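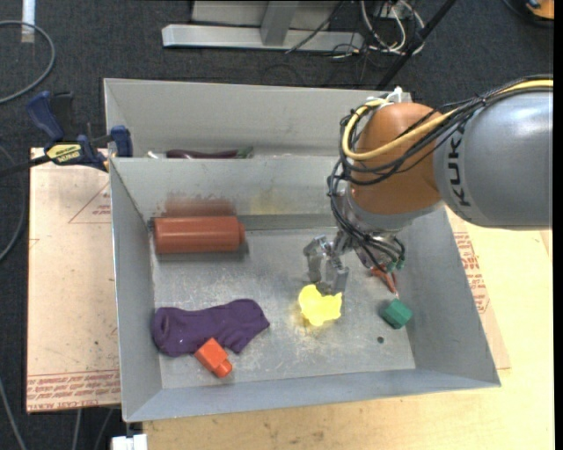

### 4.2 Contents and condition of the divided bins

The bins at Flevton are grey sheet metal, with a wall separating a narrow rear compartment from a larger front one. Figure 2 gives a view into one of them in May. In the front compartment are a crumpled purple cloth that looks like a sock and a brick-red cylinder, shaped like a bottle or a roller, lying on its side close to the dividing wall. The top of a dark purple, aubergine-like object shows over the wall from the rear compartment.

Mixed contents of this sort were normal at both sites. Items came in by the bag and were tipped out without sorting, so soft goods, kitchen things and toys shared a compartment until the next clearing. We entered each item under one of 4 headings: soft, rigid, rolling and unknown. The last heading was used freely. A rolled cloth and a stuffed toy can look much the same from above, and we preferred a blank to a guess. Anything that could roll was entered as rolling even if it had a flat side, following the rule set out by Dufour in the Pleltora handbook.

The log covers 3,000 items, of which 600 were entered as rolling. These gave the staff most trouble. Cylinders tended to settle along the foot of a wall, where the sloping sides left little room for fingers, and the staff at Brakgate took to laying a folded cloth under them. Soft items were easier to lift but harder to count, as one was often found inside another. We counted them after unfolding, which means that our totals for soft goods are higher than the ones on the site sheets.

Condition was noted separately from contents. The floor of the bin in Figure 2 is scratched and scuffed, and the face of its dividing wall has a reddish-brown smudge and a fainter yellowish patch. Marks were entered by colour and place only. We made no attempt to match them to items, and we did not treat scuffing as dirt. Bins with marks on the wall were wiped with warm water and a mild soap at the end of the shift and looked at again the next morning. A mark still present after 2 wipes was entered as permanent and left out of later cleaning scores.

The Arumugam score sheet, which we used for the shelves in Section 4.1, has no line for dividing walls. We added one directly after the line for the floor and kept the rest of the sheet as it was.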